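Home News Parishes Archive About Contact

About Nesitz
Updated in May by Anastasia Deligiannis

Nesitz is an independent news service covering church and religious affairs. We report on parishes, synods, church schools and the people who run them, from our office in Fodley.

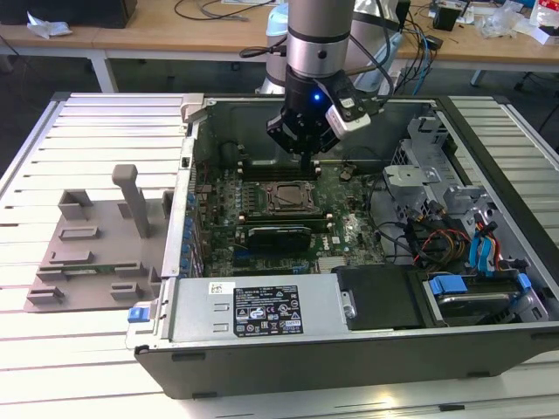
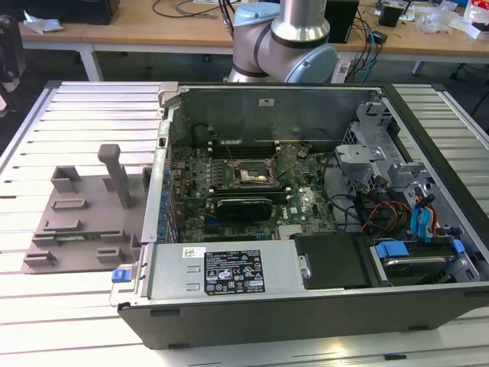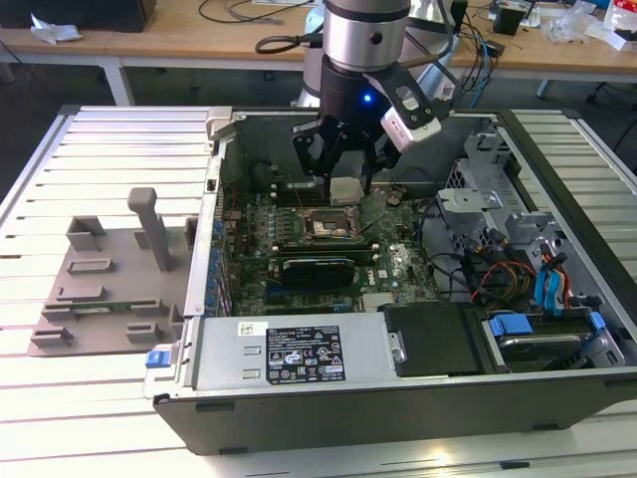

Who we are

Prodromos Stefanou started Nesitz in 2000 as a printed newsletter for the Psarras parishes. It went to 1197 households in its first year. Anastasia Deligiannis joined as editor when the newsletter moved online, and she still reads every story before it is published.

We are not owned by any church or diocese. Our income comes from subscribers – 1695 at last count – and from a small amount of advertising.

What we publish

Most of our work is daily news: appointments, resignations, court matters, building sales and papal travel. We also translate interviews from the Greek and Italian press. Translations are labelled and name the original outlet.

Opinion pieces run under Stesell, our weekend section. The views there belong to the writers.

Corrections

If we have made an error, write to the editor with the headline and the line concerned. Corrections are added at the foot of the story – we do not change the text without a note.

This site uses cookies. By continuing to browse you agree to our use of cookies. Accept Settings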